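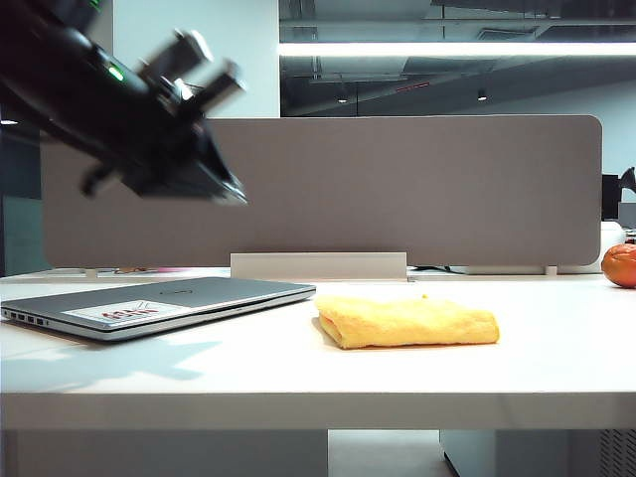
Workshop Notebook, Flisero Student Project
Entry for March 27, 2020
Subject: Cloth handling, second version of the approach path

Purpose of the session

The project team has been assigned the desk-tidying task from the Skaltunico student competition. The arm is required to pick up a folded cloth from an ordinary office desk, carry it past other objects without touching them, and set it down inside a marked area. The rules do not permit a cleared bench. A closed laptop must remain on the desk, and the cloth must start from the position given on the task sheet. The purpose of this session was to test the second version of the approach path and to decide whether the first version should be withdrawn.

Setup

The yellow microfiber cloth was used, folded into a thick bundle and placed to the right of the laptop, directly in front of the white bracket that holds the desk divider. Open desk space was left between the cloth and the laptop. The divider stayed in place behind the work area, as it will at the competition.

The controller was loaded with path file 2944. The previous file remains in the shared folder and is to be kept there until the next entry has been signed. Speed was limited to 20 percent for the first runs and raised to 39 percent afterward. The stop button was tested before power was applied to the joints, in accordance with the Baudry workshop rules.

Procedure

1. The arm was sent to the home position and the gripper was opened.
2. The arm was moved down and across toward the cloth with the gripper open.
3. The gripper was closed on the cloth at the height set in the path file.
4. The cloth was lifted, held for a short pause, and carried to the marked area.
5. The gripper was opened and the arm returned to home.
6. The cloth was refolded by hand and put back in the starting position.

One team member remained at the stop button throughout. Notes were taken by a second member, who did not operate the controller.

Observations

The second version of the path is an improvement in the sweep over the laptop. Under the first version the arm came down early and crossed the lid at a height the team considered unsafe. The new path keeps the gripper well above the desk during the sweep and lowers it only when it has reached the cloth. No contact with the laptop was recorded in any run, at either speed.

The grasp itself remains unreliable. The bundle has soft, rounded edges, and the two fingers tend to close on the upper layers alone. In several runs the lower layers opened during the lift and hung below the gripper. The cloth still arrived in the marked area, but it was no longer folded, and the task sheet awards full credit only for a folded cloth.

Lowering the closing height by a small amount produced a better hold. It also brought the fingertips close to the desk surface, and in one run a light scrape was heard. The session was paused, the desk and the fingertips were inspected, and no mark was found on either. The closing height was then raised by half of the change and left at that value for the remaining runs.

The result also depends on how the cloth is folded. When the curled end faces the laptop, the fingers meet an uneven edge and the bundle turns slightly before it is gripped. When it faces away, the bundle stays straight. The task sheet does not state which way the fold must face. This question has been entered in the list to be sent to the organizers.

At the higher speed the arm showed a small shake at the end of the sweep. It settled before the gripper began to close and had no effect on the grasp. The same behavior was recorded in January with the Brisow test program, and the mounting bolts were tightened at that time. They should be checked again before the speed is raised any further.

Camera detection

The detection program found the cloth in every run at the lower speed. At the higher speed it lost the cloth twice, both times while the arm was passing between the camera and the desk. The program then waited for a clear view and continued correctly, at the cost of some time. The brightness threshold was left at 135. A lower value had been tried before the runs began, and the program then marked parts of the white desk as cloth.

Decisions

The first version of the path is withdrawn for competition use. Path file 2944 is adopted with the revised closing height.

The speed limit stays at 39 percent until the mounting bolts have been checked.

The fold is to be made in the same way by all members. A written folding instruction will be added to the front of this notebook.

Work for the next entry

Check and tighten the mounting bolts, and record the result.
Try a slower closing motion, with the height unchanged.
Test a pause above the cloth so that the camera has a clear view before the final descent.
Repeat the runs with the cloth turned slightly toward the front edge of the desk.
Send the question about the direction of the fold to the organizers.

The controller was shut down at the end of the session and the key was returned to the Baudry workshop cabinet. The revised settings were copied to the shared Flisero folder under the same file number, with the letter B added.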